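**Hestside adds foam letter sorting sets to its early literacy loan range**

*For release Thursday*

Hestside, the educational equipment lending service, has added a tabletop letter sorting set to its catalogue for preschools, playgroups and family day care educators. The set is supplied by Ollance and can be reserved from Thursday at 9 am through the usual member login.

Each set contains flat foam capital letters, a shallow round bowl, a drawstring storage bag and a double-sided instruction card. The letters are supplied in mixed colours. Colour has no fixed relationship to vowels, consonants or position in the alphabet, so educators can set colour sorting and letter sorting as separate tasks using the same pieces.

The activity is designed for groups of up to five children and takes 15 minutes, including packing away. The bowl is placed on a bare table and the letters are spread beside it without being turned to face the child. Children name a letter, rotate it to the reading position if they wish, and put it in the bowl. A second round works from the first letter of each child's name.
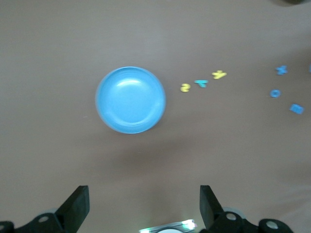

*Foam letters and a light blue bowl on a tabletop. Letter orientation is mixed.*

Meenakshi Panicker, early years program lead at Hestside, said orientation was the main point of difference from the magnetic sets already in the range.

"Magnetic boards tend to be set up the right way round by an adult before the session starts," Ms Panicker said. "With loose pieces on a table, an M and a W are a genuine question. So are N and Z. We wanted the card to deal with that directly, and it now has its own section on letters that change when turned."

The bowl was specified after a trial with member services. An earlier version of the set used a deep tub, which children tipped out to find particular letters. The replacement is wide and low enough for the contents to be checked from a seated position. It has a smooth interior and can be washed by hand in warm soapy water.

Chrysoula Raptis, product coordinator at Ollance, said the foam pieces should be wiped with a damp cloth and dried flat before being returned to the bag.

"They will hold a crease if they are packed folded - a few minutes on a towel is enough," Ms Raptis said. "Please don't put them in the dishwasher or leave them on a heater."

The set is recommended for children aged three and over, with an adult at the table. Foam pieces that have been bitten or torn should be removed from use and reported on the return slip. Individual replacement letters are available to members at no charge.

**Loan details**

- Loan period: 30 days, renewable once if there is no waiting list
- Sets in circulation at launch: 100
- Limit per service: five sets
- Collection: Hestside counter, or by courier with an existing booking
- Returns: all pieces in the bag, bowl packed separately

The instruction card is printed in English. Members who need a large-print version should note this when reserving.

**Media and member enquiries:** Meenakshi Panicker, Early Years Program, Hestside.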